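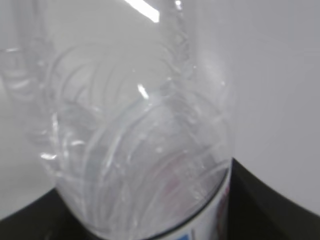 Notes for the Hilluvura talk, Friday, March 14, 2025. Speaker: Abenezer Abdella. Working title: "A Bottle, a Cup and a Table." Elis asked for 25 minutes and then questions. I read slowly in English, so the text is a little shorter than it would be for another speaker.

## Before I start

- Ask Elis Gronow to leave the side lights on. People at the back should see the handouts.
- Put my own glass on the left. I knocked it over in September.
- Say good morning, thank Elis, thank the kitchen.
- Do not start with the joke about the plumber. It works only in Amharic.

## 1. Opening (three minutes)

I work in the meeting rooms at Zumundale. My job has a long name, but most of the day I prepare rooms for other people. Chairs, paper, heating, and water. Last year I prepared 181 meetings. In every one of them somebody wanted to drink.

When I took this job I thought water was the easy part. You put a bottle, you put a cup, you close the door. Then I began to look at the tables after the meetings. I saw bottles opened and forgotten with a lot of water in them. I saw cups put inside other cups. I saw one very nice wet circle on a signed contract.

So today I want to speak about three ordinary things: the bottle, the cup and the table where they stand. I have no machine to sell you and no new method. I have only watched for a long time.

*(Pause. Drink. Let them see me drink.)*

## 2. The bottle in the hand (five minutes)

Begin with the shoulder. This is the part between the neck and the label. On the bottle we use in the white room, the shoulder is not smooth. It has thin raised lines in the plastic, and they go around in curves. Pass a bottle to the first row here and let them feel it with the thumb.

Questions to ask the room:

- Where do you hold a bottle when you pour?
- Do you hold it at the same place when it is full and when it is half full?

Wait for hands. Most people will show the middle, on the label. With a full soft bottle this is risky when the cap is already off. You squeeze a little and the water jumps out. I teach new colleagues to open the bottle with one hand low, near the base, and to keep this hand relaxed. After the first cup is poured it becomes easier, and you can hold it where you like.

Tell the story of the Grikden delegation. Eleven people — no, write it as on the list, 11 people — all in dark suits, and the first gentleman opened his bottle with a strong squeeze. We gave him paper towels. He was very kind about it and he made the same mistake in the afternoon.

About the label. Ours is red and white, and it has a small picture with blue water and green land. I turn the picture to the guest. My colleague thinks this is silly and she turns nothing. I have never received a comment from a guest on this matter, so perhaps she is right, but I continue to do it.

## 3. The cup (six minutes)

We use a plain white paper cup. The edge at the top is rolled, and the body goes a little narrower to the bottom. Many people believe the rolled edge is only for the lip. It also keeps the cup round when you lift it. If somebody in the room has a cup, ask them to press it gently just under the edge, then in the middle of the wall. The middle gives way much sooner.

From this comes my rule for lifting a paper cup: high and light. Hold it with the fingers close to the edge when it is full, but do not put the fingers over the edge where another person will drink. When we place cups for guests, we take them by the lower part.

We order from Chowdary, and a carton has 1,000 cups. They come in long sleeves. Some practical points which I learned too late:

- Open the sleeve from the bottom end of the cups.
- Turn a stuck cup a quarter before you pull. If you pull straight, you get three.
- Put the open sleeve back in the cupboard standing up, with the end folded.
- Do not write names on cups with the big marker. The smell stays.

There will be a question about glasses. Please let me be honest here: I like glasses more. In the small library we have them. In the white room we have no sink near, and the walk to the kitchen with a full tray is long, with two doors. We tried it for one month and broke too many. I am happy to hear from anyone who solved it.

How much to pour? I say two thirds. At home my mother would be ashamed of me, she fills until the top. But a paper cup filled until the top must be lifted by somebody who is also talking and also turning pages.

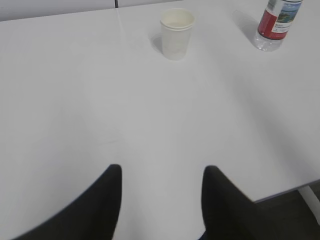
## 4. The table (six minutes)

The table in the white room is white and without shine. It is a good table for work and a difficult table for cups. White cup, white table, and in the evening, when people are tired, they put an elbow exactly there. I first noticed this when I could find a cup better by its shadow than by the cup.

Things I do now:

1. The cup stands well inside the table, never on the edge side. I use one full hand from the edge as the minimum.
2. The bottle does not stand directly in front of the guest. I put it farther, to the right or to the left, with free table between bottle and cup.
3. No cup on the joint. Where two table sections meet there is a thin line, and if one section is a little higher the cup will lean. You cannot see it lean, but you see it when it is full.
4. Cables go away from the cups. If a cable must cross the table, the cups move to the other side of it.

*(Show number 3 with the two boards. Ask Elis to hold the second board. Do not fill the cup completely, this is somebody's carpet.)*

Number 2 always gives a discussion. Some of you serve with the bottle close to the cup, like a pair, and I agree it looks nicer when the guests come in. But a guest reaches for the cup without looking, and a tall bottle with the cap off is an easy thing to hit with a sleeve. I prefer the distance. In the big hall, with 243 seats, it is a different situation and there we do not place bottles at all.

One more word on caps. When a guest opens a bottle, the cap starts its own life. It goes in a pocket, under a paper, on the floor. We tried small dishes for caps and people used them for chewing gum. So I stopped, and now I accept that a bottle may stand open until the end.
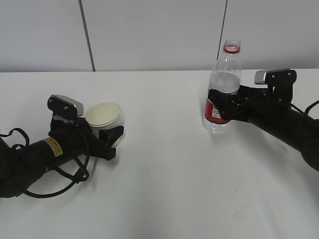
And an open bottle that is half full is also the most common thing I find after a meeting. The guest poured once, maybe twice, and then the talk became interesting. What to do with this water? It cannot go to the next guest, this is clear for everybody. We pour it on the plants on the stairs. The plants are doing very well, roughly twice the size from when I came, and I think they like long negotiations.

But I did not want only happy plants. So for short meetings we changed the order. We put cups at the places and only a few bottles for the whole table, and the host pours. The first week people did not touch the bottles. They were waiting for permission. Now I ask the host to pour one cup for a neighbor before the first item on the agenda, and after this everybody helps themselves.

## 5. Clearing the room (three minutes)

Keep this part short, they want coffee.

- Bottles first, cups after. A tall thing on the table is what you hit with the elbow.
- Carry open bottles by the neck and standing straight, one in each hand. I know you can carry four. I also could.
- Look in each cup before you stack it. There is always one with water.
- Wipe in one direction, to yourself, and hold the other hand under the edge.
- Plastic in the yellow bag and cups in the grey one. At your house the colors may be different, please check with your own list.

## 6. End and questions

Thank them. Say that the two boards and the rest of the cups stay on the side table for anybody who wants to try the pouring.

Possible questions, with short answers for me:

- **Cold or room temperature?** Room, except in summer. Cold bottles leave water on the papers.
- **Sparkling?** Yes, but open it away from the table. Tell about the interpreter only if there is time.
- **Why not a jug?** See the sink problem. Also the lid of our jug is lost.
- **Can we have the notes?** Yes, Elis has my e-mail. Ask for one day so I can correct the spelling.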